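Ticket 366: Toy tidy-up routine, grasp and placement
Product: Clultora home tidying, toys and small items
Vendor: Hedlund
Opened by: Elis Hopkin, acceptance testing
Status: Open, not accepted
3 min read

Summary

Hedlund's release note for the June build says the Clultora "handles everyday toy clean-up without supervision." I have been asked to sign that off. I'm not signing it. Details follow so that whoever picks this up doesn't have to ask me on the phone.

What was expected

Small toys go into the green tray, one after another, and stay there. When the tray is done the routine stops and reports done. No person touches anything.

What the log says

Total grasp attempts recorded: 2,963. Marked "success" by the software: 1,403. That is less than half, and I don't trust the 1,403 either. The software marks a success when the fingers stop closing before they reach zero width. A toy pinched by its rim counts. A toy that drops two inches later counts too. I raised this on the last build and got a reply that said "working as designed."

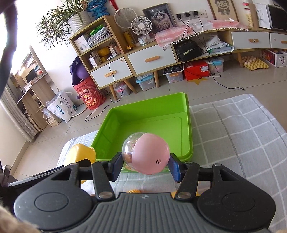

Entry 1, Tuesday, 9:40 a.m.

Round things are the trouble. A ball gives two flat pads very little to hold, and if the grip is off center by a hair it squirts out sideways. Hedlund's answer was to raise the closing force. I tried that with the setting they sent. It is fine for a solid ball. For thin plastic shells I would not leave it turned up, and the routine has no way to tell one from the other. A four-year-old can.

Went back to the default force. Please don't change it again without a note in this ticket.

Entry 2, Tuesday, 11:15 a.m.

Error 121, "target surface not level," several times in a row. The tray sits on a checked cloth over something soft, so of course it isn't level. Homes are full of beds and couches and blankets. Support asked whether I could move the work to a hard table. I could. The customer won't. Leaving it where it is.

Workaround for anyone who needs to get past 121: clear the error, wait for the green prompt, run the surface check twice. The first check always fails after a clear. I don't know why.

Entry 3, Tuesday, 2:30 p.m.

Asked Itow, who wrote the grasp planner, how it picks a spot on something with handles. The answer was that it looks for the widest part that fits between the fingers. On a toy pot that means the body, while most people would go for a handle or the rim. When the pot is lying over at an angle the widest part keeps changing with the viewpoint, and the planner starts over each time. Itow agrees this is a fault and has a change in mind. No build yet. 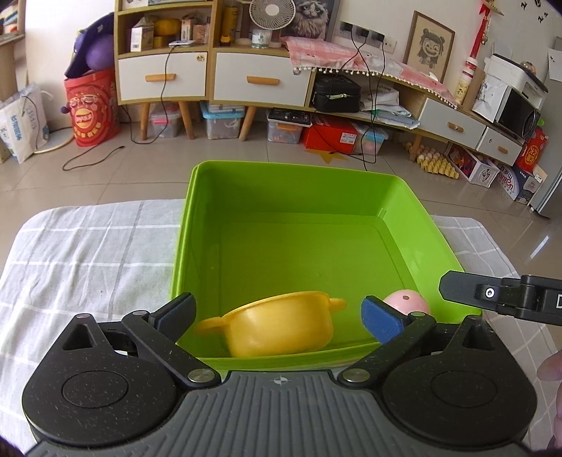
Entry 4, Tuesday, 4:05 p.m.

Compared notes with Orkcombe, who tested the shop-floor version sorting plastic caps into bins. Theirs does well. The caps are all one size, the bin is bolted down, and the lighting never changes. I believe their numbers. I don't believe they tell us much about a room where people live.

Requests to Hedlund

1. Count a success only when the item has been released and is still in the tray five seconds later.
2. Make 121 a warning, with a setting for soft surfaces.
3. Send Itow's planner change as a test build, separate from the force change, so we can see which one did what.
4. Take "without supervision" out of the release note until items 1 to 3 are closed.

Reply from Hedlund support: Items 1 and 2 passed to engineering. Item 4 is with marketing. Can we close this ticket and track the rest separately?

Reply from E. Hopkin: No. Keep it open. I'll run the same set again when the test build arrives, same tray, same cloth, default force.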